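The tune Brasetti is in long metre, four lines of eight syllables, and it is number 114 in the Ormsby chapel book. The 1.5 pages of preface give no source for it. I compared the alto part with the older Cloltent copy in April.

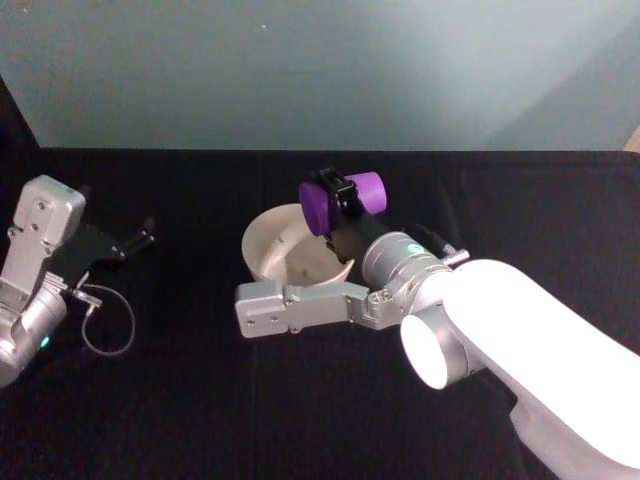

Robot arms over a black cloth

The two differ in bar 4, where Cloltent has a plain third and Ormsby adds a passing note. I prefer Cloltent at a slow speed.

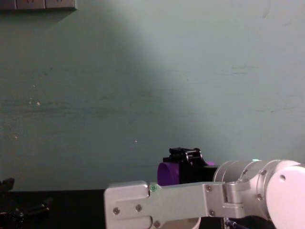 Gripper holding a purple cylinder

Next is Mirnavbridge, which has 3 verses and no printed Amen.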